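Iida Lehtinen
Oct 7, 2021

1/ Tried the new dialogue add-on for Jillitz this week, the one called Skukimier. The pitch is "branching conversations in minutes." I had my doubts going in and I still have most of them.

2/ Install is fine. Drop the folder in, tick a box, restart the editor. Then you open the sample project and it has 3 characters who all say the same thing with different portraits. OK.

3/ The big claim is that it handles 200 nodes without slowing down. Sure, if the nodes are empty. I loaded my actual script for Lappalainen (1658 lines, tavern chapter included) and every drag of the mouse took long enough for me to look out the window.

4/ Nelli Nieminen told me to turn off live preview. That did help. It also means you're editing blind, and live preview is the first thing on the feature list.

5/ Variables are where I started grumbling out loud. They're all global. Name one "met_guard" in chapter one, use it again in chapter four, and the guard remembers a conversation you haven't had yet. The docs call this "persistent story memory."

6/ Save files: it stores your place by node number. Insert a node near the top and every old save points at the wrong line. I asked about this on the forum and was told to finish writing before I let anyone play. Who works like that?
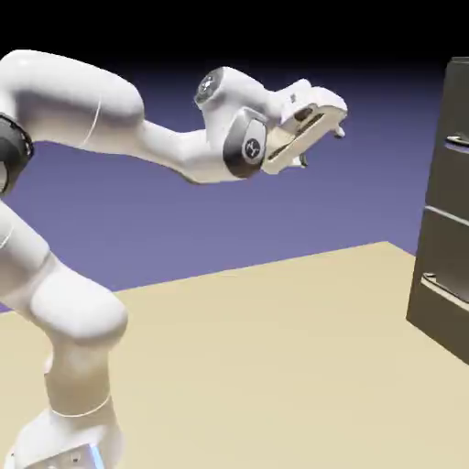 PART TWO: the stuff people keep asking me

7/ "Is it better than Steritz?" Steritz is ugly and hasn't had an update in ages, but it writes plain text files. I can search them, I can diff them, I can fix a typo on the train. Skukimier writes one giant blob. Try merging that with a second writer.

8/ "But the editor looks so nice." It does! The little curved lines are lovely. After 20 nodes they're spaghetti, and there's no auto layout.

9/ "What about translations?" There's an export button. It exports the text without the speaker names. My translator would send it straight back.

10/ Things I do like – typing speed per character, and the undo, which goes back further than I expected. Credit for both.

11/ Not moving Lappalainen over. If they fix saves I'll look again, and I mean fixed in a build I can download – a card on the roadmap doesn't count.

12/ And please stop sending me the trailer. I've seen the trailer.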